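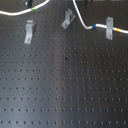 Metal brackets on a drilled plate.

Si-woo Hwang was halfway up a ladder when I arrived, measuring the gap between two ceiling beams with a length of string. "Come in, come in, mind the paste!" he called down, and then forgot about me for a good ten minutes while he finished.

Hwang makes globes. Big ones, small ones, globes of the moon, and one glorious thing in the window that shows only the rivers (I could have stared at it all afternoon). He learned the trade at Tshabalala, the old map printers in Rusurden, where he went in as a paper cutter and came out, years later, as the person everyone asked about spheres.

"I was hopeless at first," he says cheerfully. "You've got these long thin slices of map, we call them gores, and you wet them so they stretch. Then you've got to lay them down so the coastlines meet. Mine didn't meet. I had a Portugal that stopped and started again a thumb's width further north."

How did he get past that? He laughs and shows me his hands, which are stained blue to the wrist. "I ruined a lot of Portugals."

His first sale after setting up on his own was to a school in Barkari, which wanted a globe children could touch without anyone wincing. He gave it extra coats of varnish and drove it over himself. It has been back for repair once, in July, with a worn patch exactly where the school is. "Every child puts a finger on home," he says. "I touched up the paint but I left a little of the wear. I love that patch."

We talk for a long time about paper. He prefers a soft cotton sheet that forgives you when you tug it — the cheaper stuff tears at the tips, near the poles, where all the slices come together. He talks about ink too, and about lettering, which he still does by hand on the larger pieces. The river globe carries 826 names. He wrote the last of them with a cold, holding his breath between sneezes.
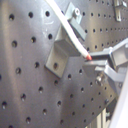
What comes next

The big job now is for the reading room at Zallton library: a pair of globes, one of the earth and one of the night sky, hung so that readers can walk underneath. He reckons on almost 470 hours for the two, and he looks delighted at the thought. "The sky one is backwards if you're not careful," he says. "Are you inside looking out, or outside looking in? People have argued over that for centuries, and I get to pick!"

He has picked inside, so the constellations will sit the way we see them from the garden. He takes 3 — no, he corrects himself, four — sheets from a drawer to show me Orion in pencil, with every star ringed and a question mark next to one of them.

I ask whether he ever gets tired of drawing the same world. He looks properly puzzled. "It's never the same, though. Somebody renames a town, a lake shrinks. And I always find a bit of coast I haven't paid attention to." Then he's off up the ladder again with his string, telling me over his shoulder about the fjords.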